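Belkadi Home Course
Unit 6: The Bathroom Vanity
Handout to accompany the May session

Read Unit 5 (Kitchen Base Cabinets) first. Terms explained there are used without explanation in this unit.

What a vanity has to do

A vanity is a base cabinet with a sink on top of it. The sink changes almost everything about the inside. The bowl hangs down into the cabinet, the drain comes down from the bowl, and the supply lines come up from the floor or out of the wall. Any storage has to fit into what is left.

Because of the plumbing, the usual layout puts doors under the sink and drawers to one side. A drawer placed directly under a sink must either be a false front or be cut in a U shape to clear the trap. False fronts are cheap and common. U-shaped drawers cost more and hold less than people expect.

On a narrow cabinet, such as a 30-inch unit, there is usually room for a pair of doors and one stack of drawers. Go narrower and the drawers are the first thing to be dropped.

Parts to know

Countertop. On many bathroom vanities the top and the sink are one molded piece. On others the sink is set into a separate top. Look at the back edge as well as the front. A raised back edge keeps splashed water from running down behind the cabinet. If the top is flat all the way back, the joint with the wall needs a bead of caulk.

Faucet. Check how many holes the top has before buying one. A single-hole faucet can be used on a 3-hole top with a cover plate. It does not work the other way around.

Doors. Raised-panel doors have a center section that stands up from the surrounding frame, or is shaped at its edges so that it appears to. They look good and they collect dust and hairspray in the groove. Flat doors wipe clean in one pass.

Drawers. Bathroom drawers are shallow. The top one in a stack suits toothbrushes, combs, razors and other flat items. Put bottles in the lower one if they fit lying down with the caps tight.

Hardware. Knobs need one hole and bar pulls need two. A long bar on a door can be grabbed anywhere along its length, so it is the better choice for wet hands and for children. Small knobs are fine on narrow drawers. Mixing the two on one cabinet is normal as long as the finish matches.

Looking at a vanity with a door open

A cabinet should be judged open as well as closed. Stand at the sink and open each door as far as it goes. Note whether you have to step back and whether the door hits the toilet, the tub or the room door. Then open the drawers with the doors still open.

In a small bathroom the toilet is often right next to the vanity. Whichever side it is on, kneel down on the other one and see how far you can reach into the back corner. Anything you cannot reach from there will stay where it is for years.

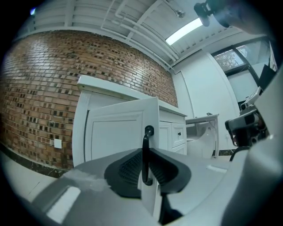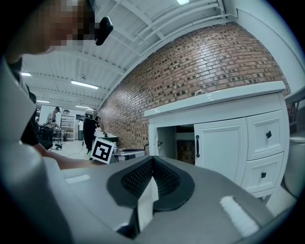
Ívar Brynjólfsdóttir asked at this point whether it would be simpler to leave the doors off altogether and use baskets on an open shelf, given how much trouble doors cause in a tight room. Open shelves do solve the swing problem. They also put cleaning products within reach of small children and leave the drain pipe in plain sight. If the household has no small children and the pipework is tidy, the idea is a reasonable one. Baskets should be the kind that can be washed.

A middle course is to keep the doors and reduce what is behind them, so that they are opened less often. Daily items go in the drawers. The cabinet bay gets spare paper, spare soap and the cleaning things.

Measuring the inside

Outside dimensions are what the store prints on the tag. They are of little use for storage. Measure the inside as follows.

1. Empty the cabinet completely.
2. Measure the width between the side walls, then measure the door opening. Write down the smaller one. A bin that fits inside but will not go through the opening is no use.
3. Measure the depth from the back of the closed door to the back wall or to the first pipe.
4. Measure the height from the floor of the cabinet to the shelf, if there is one, and from the shelf to the lowest point of the bowl or trap.
5. Mark the pipes on a sketch. It does not need to be neat.

Worked example. The space under a shelf is 24 inches wide, 15.5 inches deep and 4 inches high. The volume is 24 x 15.5 x 4 = 1,488 cubic inches. That sounds generous. At 4 inches high, though, it will not take a standing bottle of anything, and a spare roll of toilet paper only goes in on its side if the roll is a small one. Height decides what a shelf can hold far more often than volume does. Move the shelf before buying containers.

Sorting the contents

Take everything out and put it on a towel on the floor. Throw out empty containers, dried-up products and anything past the date on the label. Medicines should not be stored in a bathroom at all if there is a dry cupboard elsewhere. Ask your pharmacy how to dispose of old ones.

Sort what is left by how often it is used:

Every day: top drawer.
Every week: lower drawer or the front of the shelf.
Less often: back of the shelf or floor of the cabinet.
Not in this room: hall closet.

Wipe the cabinet floor and check for swelling or dark patches near the supply valves. Close and reopen both valves while you are down there. If a valve will not turn with hand pressure, stop and call a plumber.

Lay a plastic tray or liner on the cabinet floor under the trap. The Driltis tray used in class has a raised lip and lifts out in one piece. Any tray with a lip will do. Leave a gap at the front so that you can see a leak before it reaches the door.

Doors and drawers that do not close properly

A door that has dropped usually has a loose hinge screw. Tighten the screws into the cabinet side first, then the ones into the door. If a screw turns without gripping, take it out, glue a wooden matchstick into the hole, trim it flush and put the screw back when the glue has dried.

A drawer that sticks in a bathroom may have swollen. Run the room fan for a few days before sanding anything. If it still sticks, look for the shiny spot where the wood has been rubbing and sand only there.

Knobs come loose from the inside. Hold the knob still and turn the screw from behind the drawer front.

Before next time

Measure the inside of one vanity or under-sink cabinet at home using the steps above. Bring the sketch with the pipes marked. If you do not have a cabinet to measure, Jagadeesh Kurup has the class cabinet's key and can open the room before the session.

Unit 7 covers medicine cabinets and wall shelves. Bring a tape measure and a pencil.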